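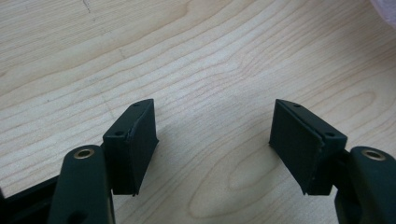
# How to oil a wooden tabletop at home

I learned this way from my neighbor in Ostow, Hajar Hegazy, and I have used it on three tables since March. It is for solid wood or a thick veneer without lacquer. If your table has lacquer, the oil will stay on the surface and become sticky, so first put one drop of water on it. When the drop makes a darker spot after a few minutes, the wood can take oil.

## What you need

- linseed oil or another oil for furniture, 500 ml is plenty
- sandpaper, number 240
- 5 cotton cloths that leave no fluff
- thin gloves

## Steps

1. Take everything off the table and wipe it with a damp cloth. Let it dry overnight.
2. Sand lightly, always along the grain. Where the grain bends into ovals, I follow the general direction of the board and do not try to turn with every line. On veneer, make only a few passes with almost no pressure.
3. Remove the dust with a dry cloth, then with a slightly damp one. Wait again until it is dry.
4. Pour a small amount of oil on a cloth and spread it thin. Begin at the far side, so your sleeve does not go through the oil.
5. Leave it for 15 minutes. Wipe off all the oil that the wood did not drink.
6. Repeat the next day. Pale wood becomes a little more yellow with each coat, and I stop after two.

**Attention:** cloths with linseed oil can catch fire by themselves. Put them in water in a metal can with a lid, or spread them flat outside until they are hard.

Do not put hot cups on the table in the first week. For cleaning, use water with very little soap. My kitchen table gets a new coat once a year, the desk less often.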